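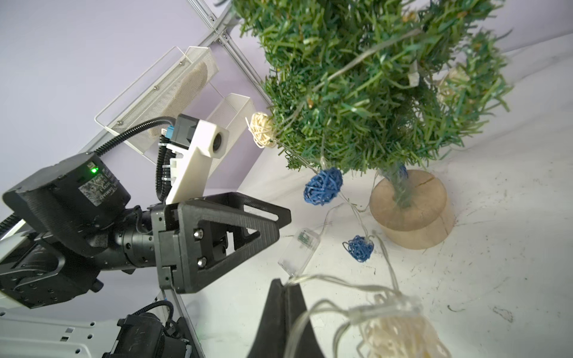 Tabletop Christmas tree with wooden base and a string of fairy lights with rattan balls in blue and cream.

Plenari opens its Christmas collection for small homes

Plenari will bring its new tabletop Christmas collection to 9 shops in August. The artificial tree stands on a round base of light wood, and the light string runs on a small battery box, so it needs no wall outlet.

"Many of our customers have only one free table - they also want a tree," says Rocío Navarrete, head of design. The first delivery is 400 sets. Shops can order samples from Fahad Paracha at the Plenari trade office.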